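From: Bastian Petersen
To: wildlife books list
Date: 10/01/2025
Subject: Re: Brornness otter book – worth the money?

Abelardo Paredes wrote:

> Hello all,
>
> Has anyone on here got hold of the Brornness otter book yet, the big
> Jorstead one with Aldana Bravo's photographs and Horacio Riquelme's text?
> I've read the blurb and looked at the sample pages but that only tells you
> so much. My worry is that I've already got a shelf of otter books and most
> of them are the same thirty pictures of an otter eating a crab on a rock.
> I don't mind paying for a good one but I'd like to know there's something
> to read in it as well. Also, is the printing decent? The last Jorstead
> title I bought (the hares) was so dark you could hardly find the hares.
>
> And has anybody seen the two volumes next to each other? The website is
> clear as mud about whether you need both.
>
> Cheers
> Abelardo

Hi Abelardo, hi everyone,

I've had mine since before Christmas and I've been through it twice now, once just for the pictures with my feet up and once properly, with the map open, so I think I can help. Sorry in advance, this has got long.

First off, there are crabs. There are quite a few crabs. But I'd say the eating pictures are the weakest part of it and Bravo seems to know that, because they're mostly kept small and put in the margins. What she's really good at is otters doing not very much. There's a run of pages in the second chapter where the old female (they call her the Ferry Otter, she used to come ashore by the slipway) is asleep in the weed at low tide, and you turn over and she's still asleep, and you turn over again and the tide has come up and she's drifted a bit. I know that sounds dull! I looked at it for ages. You get a feel for how long a tide takes that I've never had out of a wildlife book before.

The idea of the whole thing is that it follows three generations of the one family along the same bit of shore. The Ferry Otter, then her daughter, then the daughter's two cubs, one of which moves off round the headland and is only seen a handful of times after that. Bravo spent 695 days out there all told, spread over a good few years, and Riquelme joined her for the last two summers. He lives in the village now, or did when he finished the book.

His text is the bit I wasn't expecting to like. I'd read his river book and found it hard going, all those long sentences about light. He's calmed down. There's a lot of plain reporting in this one, who was fishing where, what the winter did to the road, what the man at the salmon cages thought about it all (not a lot, at first). The chapter on the salmon cages is the best in the book for my money. He lets everybody have their say and doesn't tell you off at the end. The only part I skipped second time round was the chapter on otters in folklore, which felt like it had wandered in from some other book, and I noticed it has hardly any photographs to go with it, so maybe Bravo felt the same.

He's also careful about what he doesn't know. There's a point in May of the last year when the daughter just isn't seen any more, and he could have made up a death scene and he doesn't. It says when she was last noted, and by whom, and then the next page is about something else. I had to put it down for a bit after that.

Now the printing, because I remember your hares. I had the hares too and sent them back. This is a different story altogether. The blacks are still heavy, particularly in the dusk pictures near the end, but you can see wet fur against wet weed, and that must be a pig of a thing to print. The paper's a soft matt one, which I like, though it picks up finger marks so don't read it over your tea. My only real moan is the gutter. Far too many double page spreads have the otter bang in the middle, so she vanishes down the fold, and the book's so thick that it won't lie flat until you've bullied it. Page 88 and 89 is the worst. It's a lovely picture of both cubs and you get one and a half of them.

The binding on mine is sound. Jabari Barasa told me his had a loose section at the back and that Pistico swapped it without any fuss, so if you order from them and it turns up wrong, do say so. I got mine there as well. They pack things properly, cardboard corners and all that.

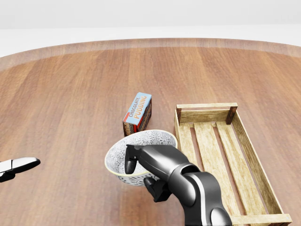
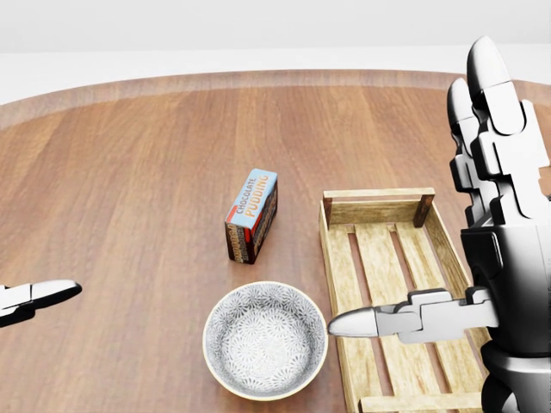

Do you need both volumes?
Volume one makes sense by itself, since the whole family story is in it, and volume two is field notes, maps and the extra plates.

I've got the pair and I'm glad of it, but I'm the sort who reads field notes in bed. The second one is a thin thing in the same slipcase, with the sightings laid out season by season and a fold-out map of the shore from the slipway round to the headland. The map is what I've used most. When Riquelme says she went "up past the second burn" it's no good to you at all unless you've got the second burn in front of you. If you've ever been to Brornness you'll manage without. I haven't, so I couldn't.

The extra plates are a mixed bag. Some are obviously pictures that nearly made it into the main book, and there's one of the daughter shaking herself dry that I'd have put on the cover, never mind in the back of volume two. Others look like they're there because the pages were there to fill. A few are quite soft. I don't mind soft when it's the only picture anybody's got of a thing happening, but a soft picture of an otter sitting on a stone is just a soft picture.

On the numbers, because somebody always asks – the slipcased set is 1,990 copies and they aren't signed, whatever that auction listing said. There's a number stamped inside the back of volume two and that's your lot. I don't know how many are left. The single volume isn't limited as far as I can make out and I'd expect a paperback sooner or later, though I wouldn't wait for it myself, those dusk pictures will suffer if they go any smaller.

Compared with the others on your shelf: if you've got the Alarcón book, the one with the river otters and the blue jacket, I'd put this next to it but I wouldn't say it replaces it. Alarcón is much better on how otters work, if you see what I mean, the teeth and the fur and the swimming, and it has proper diagrams. There's next to none of that in this. You won't come away from the Bravo and Riquelme knowing what an otter weighs (it may be in there, I can't find it, and the index is poor). You'll come away knowing a handful of particular otters, one of them very well. I wanted that more than I wanted another set of diagrams, but I know there are people on this list who'd go the other way, and they'd be right to get Alarcón first.

It's also nowhere near as sentimental as the jacket makes out. I don't know who writes Jorstead's jackets. "A love story written in salt water", good grief. If I'd gone by that I'd have left it in the shop. The names are a bit twee too, I'll give you that, but they were the village's names for them before Bravo ever turned up, and Riquelme explains where each one came from and you get used to it.

One more thing I liked, and then I'll stop. At the very end there's a list of every day she went out and saw nothing, just the dates and the weather in small type, pages and pages of it. Wind north, rain, nothing. Fog, nothing. It's in the main volume, not the notes, which tells you somebody at Jorstead had some sense after all. I started reading it as a joke and ended up going right down to the last line.

So I'd say buy it, and get the set if you can run to it. If you'd rather look before you spend, I'm happy to bring mine to the spring meet, both volumes. I won't post it though, I did that with the hares and the parcel came back looking like a hare had been at it.

Has anybody heard whether Bravo is carrying on with the cub round the headland? There's a hint in the acknowledgements, she thanks somebody for the use of a boat "this coming year", and I can't find a word about it anywhere else. Jabari thought there might be a talk planned but he wasn't sure where he'd seen it.

All the best
Bastian

PS. Abelardo, if you still have the hares and don't want them, don't send them to me.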